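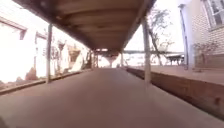
The question the trust put to us in the spring was whether a machine can yet take over the plain daily chores at Purkinham: fetching linen, carrying lunch trays, sweeping the paths, bringing the bins round. My answer for this period is that it can do part of one of them. The covered walkway is the easiest ground we have. It is flat, it is shaded by the timber roof, and the deck on one side and the low kerb on the other leave little doubt about where the floor stops. If the carrier can't manage there, I see no point in discussing the kitchen.

It does manage there, most of the time. In September we asked it to make 394 trips along the covered paths with a closed linen crate on board. It finished over 200 of them without anyone stepping in. The supplier, Nelledberg, regards this as encouraging. I would point out that a porter with a trolley finishes all of them, and also opens the door at the end, puts the sheets on the right shelf and mentions that the tap in the sluice room is dripping.

Most of the stops fell into two groups. The first was light. Where the path comes out from under the roof into full sun the carrier slows down, and on bright afternoons it often halts altogether until somebody presses the green button. Nelledberg sent a software change for this in the second week. I compared the logs before and after and could not find a difference I would be willing to put my name to.

The second group was people. The paths are in use all day, and the carrier has to follow walkers at their own pace, or wait, or go round. It follows well. It waits well too, to the point of holding up everyone behind it. Going round is where it fails, particularly on the stretches with a railing, where it seems to treat the thin uprights as something that might move.

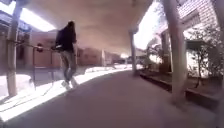
Following on the railed section, with a walker ahead on the left and planting on the right.

On the other chores there is less to report. Tray carrying was tried indoors on four days and stopped after the soup. Sweeping was left to the separate machine from Guzmán, which picks up dry leaves and leaves wet ones, and which needs its brush cleared by hand so often that the grounds staff went back to brooms. Bins have not been attempted. The arm that was meant to grip the handles was promised for the summer and is now promised for the new year.

Eoin Buckley, who runs the day shift, kept a note of the staff time spent on all this. Four hours a week went on charging, rescuing and wiping down the carrier. That is more than the linen round took before we started. He expects it to fall as people get used to it, and he may be right, but I have not counted a saving that has not happened.

Spending is within the grant. The part set aside for the arm has not been touched, and I would ask that it stay that way until we have seen the thing lift a full bin at Stesedthorpe, where the supplier says one is already working. We have asked twice to visit and are waiting for a date.

For the next period I propose to keep the carrier on the linen run only, to repeat the same trips in low winter sun and after rain, and to drop trays from the plan. The tables of trips and stops will follow separately once the door faults have been taken out and listed on their own.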